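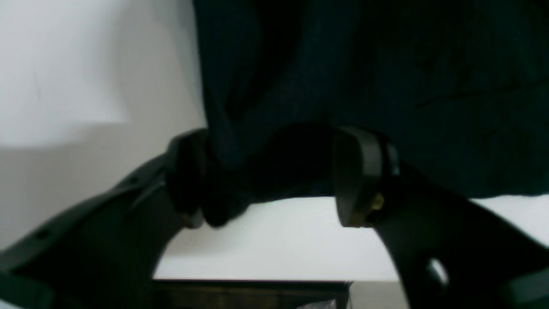
Litaritz: Fleece and anything thick wants hanging, full stop. Folding it just leaves you with a brick that won't sit on the shelf.

Patcombe: Well, we disagree already then! I started the thread because I've got one wardrobe rail, 70 cm wide, and it's stuffed. If I hang every thick dark thing I own there's no room for shirts. So it's got to be folding, I'm just rubbish at it.

Zostholm: What are you folding on? I used to do it on the bed and everything came out wonky (soft duvet, no straight edges, cat). A proper table made more difference than any method. Mine's white and dark stuff shows up beautifully on it, you can see straight away if a hem's crooked.

Patcombe: Kitchen table mostly. T-shirts are my real downfall. I get the sleeves in and then somehow end up with a pointy parcel.

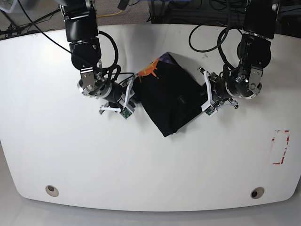

Black cloth on the white table, more diamond than square

Litaritz: Ha, mine go like that as well. Pull it out flat and start again from the shoulders, you won't rescue it by tugging the corners.

Zostholm: Don't agree, sorry. If it's only a T-shirt, tuck the point under and move on with your life. It's going in a drawer.

Patcombe: I'm with Litaritz on that one, I can't bear it. But the jumpers are a different headache. Anything knitted with a chunky ribbed cuff goes lumpy on one side, so the pile leans, and then you pull one out and the whole lot comes down. And linings! If there's a bit of purple showing I know I've got it half inside out, and I have to shake it out and lift it by the middle to find which way round it is.

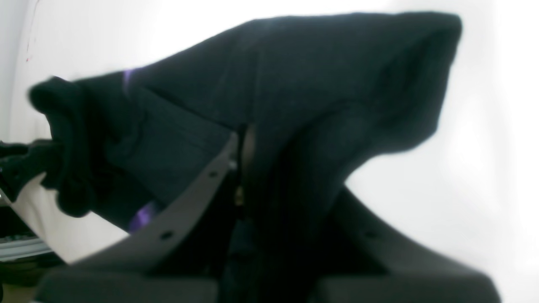

What I do now is get the cuffs lying flat first, then fold the body over them. It's slower, but the pile stays up until at least November, when everybody starts rummaging for the warm ones.

Litaritz: Cuffs at alternate ends. One left, one right. Sorted.

Zostholm: Or roll them?

Litaritz: Rolling knitwear is a crime.

Patcombe: Going to try the alternate ends tonight, thanks both. Still not rolling anything!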